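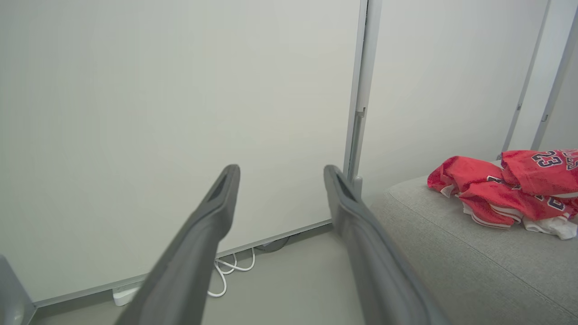
Posted in: Home & Garden > Living Room > Upholstery and Fabric Care

Can red sports jerseys stain a light gray sofa?

We bought a light gray fabric sofa in November and I already regret the color. My son comes home from practice and drops everything on it. The store tried to sell me a protection spray called Dutine for this exact problem and I said no, because I've paid for sprays before and saw no difference. Now my sister says red polyester bleeds onto pale fabric just from lying there. Is that real, or is it one of those things people repeat? I'd like to hear from someone who has tested it.

Rimkutė

Red dye gets blamed for a lot. Polyester holds its color well once it's made, and a dry jersey sitting on a cushion for an evening shouldn't do much. I'd worry more about a sweaty one left overnight, or a cheap cotton shirt that has never been washed. Our sofa is the same kind of light gray, and on it right now are two red jerseys in heaps, both number 23, one with BULLS across it, with something white sticking out from under that one.

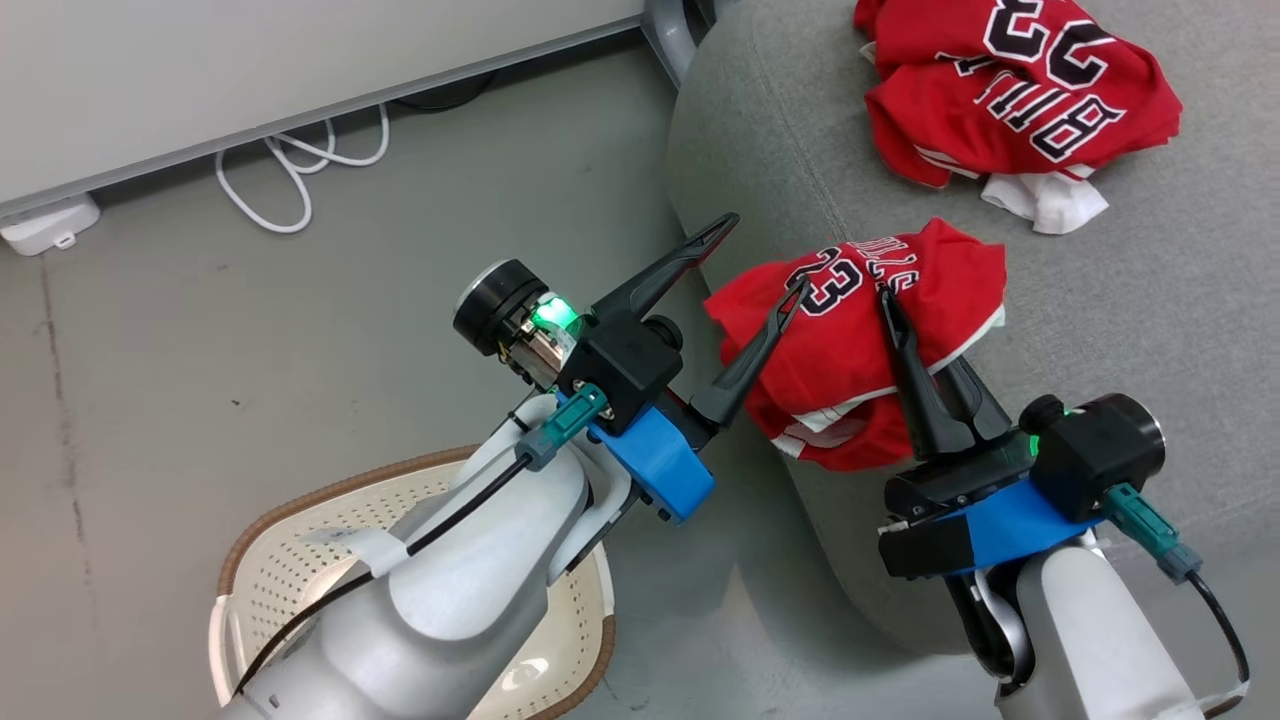 Test yours before you believe me or your sister. Wet a white cloth, press it on an inside seam of the jersey for 2 minutes, and look at the cloth. If it comes away pink, keep that jersey off the sofa. If it stays white, I'd stop thinking about it. I wouldn't buy the spray either – at least not until the seller shows you a treated piece and an untreated piece side by side.

Elīna Grīnberga

Put a throw over it. Problem solved.

Kurnetti

I don't trust the white cloth test all that much. Mine passed and I still got a pink patch on the armrest, though that could have been juice. Plain cool water and blotting took most of it out after 3 tries. Check the tag under the cushion first – some fabrics are marked no water, and then you're stuck with a cleaner.

Brotden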